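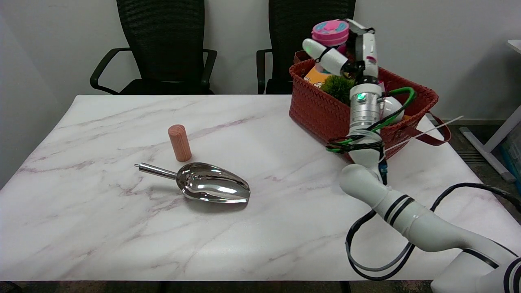
### 3.2 Table and household items

Loose items were set out on a table with a white marble pattern, and the rest were kept together in a woven basket. The surface matters here: a polished steel scoop picks up its colors, and its outline is harder to judge than that of the wooden cylinder.

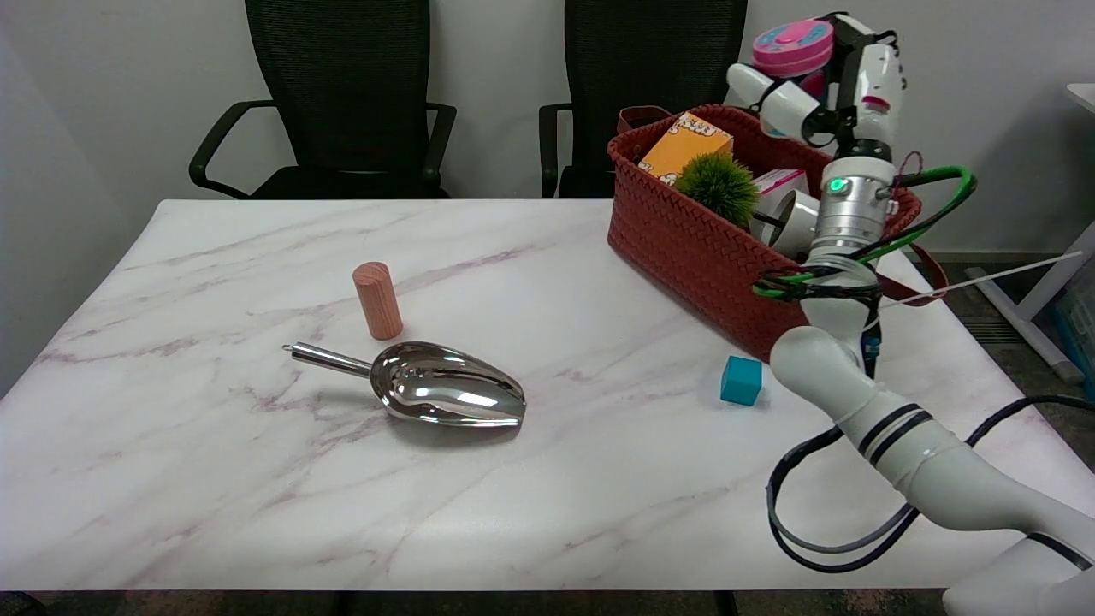
*Jarmila Ďurica*

**Figure 2.** Scoop, wooden cylinder and small teal cube on the table, with the basket behind the cube.

We treated the basket as one storage place and did not sort what was in it. Box, spiky green ball and white roll share the space — a mix common in home storage. Items left on the table were listed separately, by material and then by size.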